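2021-11-22
Posted by the Grisside bench diary

Rules day! I have been looking forward to this since April, when we first said the cell needed its own written practice and then went straight back to moving things around on the table. The Brastum draft is finally on paper, all 10 pages, and I spent the morning going through it with a pencil and far too much coffee.

What I like is how plain it has become. The old version had 33 clauses and I doubt anyone at Grisside could have recited more than the first few. Now there are eight, and each one fits on a card you can tape up next to the keyboard. Hands stay outside the walls while the arms are powered. Whoever starts a run says so out loud. The stop button gets pressed once at the start of every shift, on purpose, with an arm moving slowly, and the result goes in the log (I love this one - it takes no time and it makes everybody remember where the button is).

The clause I fought for is the one on layout. Before a two-arm run, the objects go down first, then each arm is walked through its reach at low speed, one and then the other. Only after that do they move together. I tried it today with the glasses, their pink case and the two green bowls, and I was grinning the whole time, it feels so much calmer.

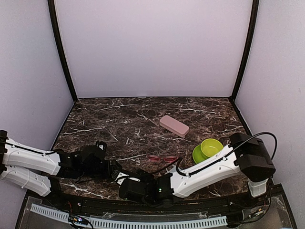
Do the walls around a cell count as a guard?
Only if the risk assessment says so, and a wall with an open side still needs something else to keep people out of reach on that side.

I wrote that pair straight into the margin of the draft, so new people get it on day one. Zarthorpe's checklist puts it near the back, which seems a pity.

Cables next. The draft says to check them by eye before power-up, following each one from the base to the wrist, and to look again at the joints where they bend most. I'd add a line about moving the arm through its full range while you look, at the slowest setting. A loop that has plenty of slack in one pose can go tight in another.

Still open: who signs off when the speed limit changes, and whether a new gripper finger means a new assessment. I say yes to the second. The Kováčik notes say yes too - cheering news over lunch.

Tomorrow, the log template. Two columns fewer, I hope.

Recent entries
Reading the Kováčik notes on gripping force
Relabeling the stop buttons
What goes in a shift log
Zarthorpe checklist, first pass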